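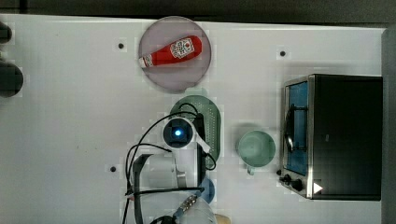

For a long time I was using the standard parallel gripper that came with my arm, with short aluminum fingers, and I told myself it is enough. In February I finally bought a second set, the long fingers from Troso, and I spent most of my free evenings comparing the two. I work on a white table with kitchen things, and one object gave me more trouble than all others: the ketchup bottle. When it lies across the plate like this, with the cap to the left, the fingers must come down on both sides of the body and still not push the plate away. A mug is easy compared to that.

My test was simple. I wrote a small script that sends the arm over the object, closes the gripper, lifts, waits a little and puts the object back. If the object was still in the fingers after the wait, I counted it as good. In total I made 317 attempts, divided between the two sets as fairly as I could. The short fingers succeeded in nearly 44 percent of the attempts with the bottle. The long ones reached 93 percent on the same bottle, and I did not expect such a big difference.

I think the explanation is in the pads. The Troso pads are softer and they bend a little around a curved surface, so the bottle does not rotate when it leaves the plate. With the aluminum fingers it rotated very often, always with the heavy end going down first. I tried to put rubber tape on them, the kind for bicycle handles, and it helped for one evening. Then the glue became warm and the tape started to slide.

The long fingers have bad sides also. They are slower to close, and with the mug I had to change the approach angle because one finger was touching the table before the other was inside the handle. Also the camera on the wrist now sees a piece of the finger all the time. I had to mask this part by hand in the software, and every time I remove the fingers for cleaning, I must do the mask again.

About the controller I can say less. I changed from the Saavedra box to the Valtport one in the middle of the tests, which was a mistake, and so I repeated 2 of the evenings from the beginning. The Valtport has a nicer menu and the force limit is easier to find. The movement itself feels the same to me — maybe somebody with better measuring tools would see a difference.

For now the long fingers stay on. Next I want to try the colander, where the holes confuse my depth readings, and after this I will write a separate post about the calibration, with my settings file included.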